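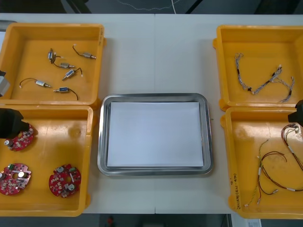 Condensation dosing valve on my Letholm unit has started sticking again, second time since December. It's the small 24 V solenoid on the humidifier feed, and I want to know whether people clean these or just bin them. Mine is the same general pattern as the ones in the top left yellow bin: small silver cylinder, short pair of thin dark leads, white connector tip. Coil measures fine. Water here is very hard.
femlow_end

Bin it. Scale gets on the seat as well as the plunger, and once the seat is marked it will weep whatever you do.
pipework7

Disagree. I have had 4 of them apart and only one had a damaged seat. Citric acid, 14 g to the litre, leave it for two hours, rinse, refit. Keep the coil out of the solution.
Nia Dafis

What strength supply do you see at the connector under load? A tired board will drop enough voltage to look exactly like a sticking valve — I changed two good ones before I measured it.
craddock_loft

23.6 with the valve energised, so I don't think it's the board.
femlow_end

Then it's scale. Is there a strainer upstream? The Drindgate kit has one behind the inlet nut and it isn't on the drawing.
craddock_loft

Found it, roughly half blocked. Cleaned that and soaked the plunger as Nia said. Refitted 6th July, clicking normally so far.
femlow_end

It'll be back. Acid does nothing for the spring, and a weak spring is why it sticks in the first place.
pipework7

The spring is stainless. I'd check the O-ring before blaming that. If it has swollen the plunger drags on the way back.
Nia Dafis

Does anyone have the O-ring size? Manual only lists the complete valve.
femlow_end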